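Letters from Desetside, January 22, 2024

The Winter Word Table Is Back!

If you walked past the Aidoo Room on one of those dark afternoons before the holidays and heard a roomful of grown people shouting "Quagmire!" at each other, that was us, and I'm delighted to report that we are starting up again. The Winter Word Table opens its second season this month, and this time we have heat, a proper kettle and a second cabinet for the boxes.

For those of you who are new to Desetside, the Word Table is an afternoon of word games, spelling games, old party games with pencils and anything else that uses the alphabet. There's no league and no ladder. You come in, you find a chair, you get dealt in. Some people stay for one round on their way home from the store and some have to be told to put their coats on.

I came to this late in life, I should say. I grew up in a house where games meant cards, and cards meant my uncles arguing, and I used to take a book under the stairs. Then a neighbor on Doka Street lent me a travel set of letter tiles when I was laid up with my knee, and I played my left hand against my right hand for most of a week. (The left hand cheats.) By the time I could walk again I wanted real opponents, and I've been pestering people ever since.

What I love most is how differently people's minds go about it. Yayra Yakubu sees long words. She will sit with a terrible rack for three turns, perfectly calm, passing up little scores all over the board, and then lay down something like "orchards" and go back to her tea. I'm the other kind. I want to play every turn and I want to play fast, and I lose to her nearly every time and come back hungry for more. My grandson plays shapes. He doesn't look for words at all at first, he looks for where on the board a word would be fun to have, and then goes hunting through his letters to see if he can make it happen.

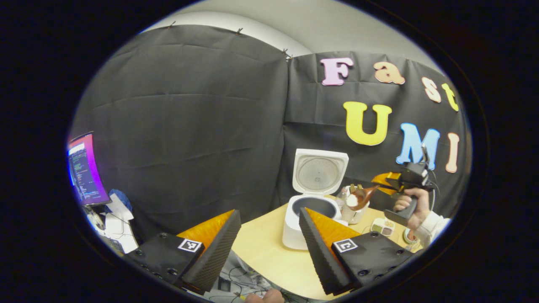

Short words are where the real game is, though, and that's what I want to push this season. Anyone can be proud of an eight-letter word. It takes a while to get fond of the little ones. We spent a whole afternoon in the fall on nothing but two-letter words, and I expected people to drift off, but they stayed and they argued and they wrote them on their hands. "Qi" changed lives! So did "za," which half the table refused to accept until Yayra got up and fetched the dictionary, and even then there was muttering. If you learn only the two-letter words before you come, you will do very well here, and you'll be able to tuck things into corners that look completely shut.

We have also picked up some games that aren't tile games. There's the one with the story where each person writes a line, folds the paper over and passes it on. There's the chain game, where each word has to start with the last two letters of the one before, and you find out how quickly a person can run dry on "ng." There's a lovely slow one that Araba Antwi taught us, in which you take one long word, write it down the left side of the page and again up the right side, and fill in the middle with whatever fits. She learned it from her mother on train trips. We tried it with "marmalade" and it took us most of an hour and I would happily have gone on until supper.

Araba has also taken over the dictionary question, for which I thank her from the bottom of my heart. Last season we had four dictionaries on the table and people simply reached for whichever one agreed with them. From now on we use the big blue one with the taped spine. If it's in there, it counts. If it isn't, it doesn't, and you may complain to Araba, who will listen to you very kindly and then not change her mind.

Now for a bit of history, as several of you asked after the last newsletter. Most of our boxes came from the old reading room at Trurkcombe, which had a games shelf going back to before I was born. When the building changed hands in June, they were looking for somebody to take the lot, and we brought it all over in the back of Yayra's station wagon. It was like a birthday. There are crossword cubes in a leather cup, a spelling game with a little wooden rail, an anagram set with somebody's scores still penciled inside the lid, and a bag of loose tiles from who knows how many sets. I have sorted those tiles twice now. They will not make whole sets whatever I do, so they've become our practice bag, and you're welcome to dip in.

One of the nicest things in the haul was a stack of score pads, all filled in. The same two sets of initials go on for page after page, and they were well matched, those two. One of them wins a run of games and then the other one catches up. Somebody drew a small crown next to a score of 96 for a single turn, and I would give a lot to know what the word was. I've kept the pads in the cabinet, so do have a look.

A few practical things. We start at 3 and go on until people are hungry. Tea and coffee are free, and cookies are whatever turns up. Children are very welcome and in my experience need no help at all from the grown-ups. Large-print tiles are in the top drawer. If reading glasses have gone missing from your life, check the basket by the door, where we have quite a collection from last season.

We could use a couple more folding card tables, if you have one you don't need, and a few sand timers. Ours runs a little long, and everyone has noticed that I'm the one who always asks for it.

We're also looking for games in other languages. Araba has been telling me how different the letter values have to be when you move from one language to the next, and now I'm dying to see some of those sets side by side. Bring one along if you have it and teach us a few words to get started.

I've already got my pencils sharpened. Come and play!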